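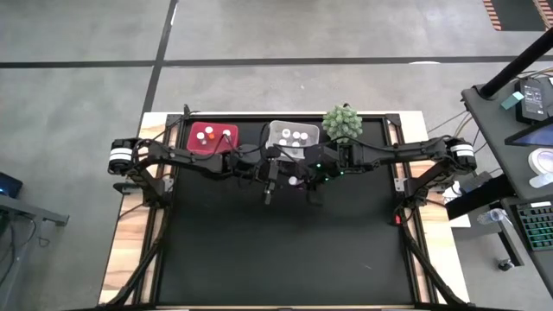

Clitus team enters two-arm sorting task for December meet

The student robotics club Clitus will take a sorting task to the regional meet in Kurnley in December. It is the first time that the club enters the two-arm category. Until last year its members competed only with small wheeled robots.

In the task, two arms work over one black table. Small bottles with white caps must be moved between a red container and a clear one, and the arms are not allowed to touch each other. A green plant stands beside the containers at the far side of the table - it is artificial, and a team loses points if an arm pushes it over.

The club meets every Wednesday in the workshop of Marchal Technical College. The first weeks of the term were used for the safety course and for learning the control program, and after this the students began to record practice runs. They have recorded 71 runs until now. Each run is watched again by a student who did not control the arms, and this student writes down where a bottle was dropped or where the arms came too close.

"The caps are the difficult part," said Thoa Phí, who leads the club. "They are round and smooth, and if the fingers close a little too high, the bottle turns. We spent the whole of October on this. Now I think we understand it better, but we are still slow."

According to Ms. Phí, the students also had to agree on which arm has priority in the middle of the table. At first both arms were controlled freely, and there were many stops. Now the left arm goes first when the two want the same place, and the right arm waits. The rule is simple, but it took several meetings to accept it - some members wanted the program to decide.

The local company Wirkard pays the entry fee and the travel to Kurnley. It has also promised two summer places for students who finish the course.

New members can still join in the spring term. No experience in programming is necessary, but the safety course must be completed before anyone works at the bench. Registration is at the workshop desk until 5 p.m. on meeting days.

Related items

Marchal library extends evening hours before exams
Wirkard opens training room for apprentices
Kurnley meet: rules for the wheeled category are changed
Clitus looks for used laptops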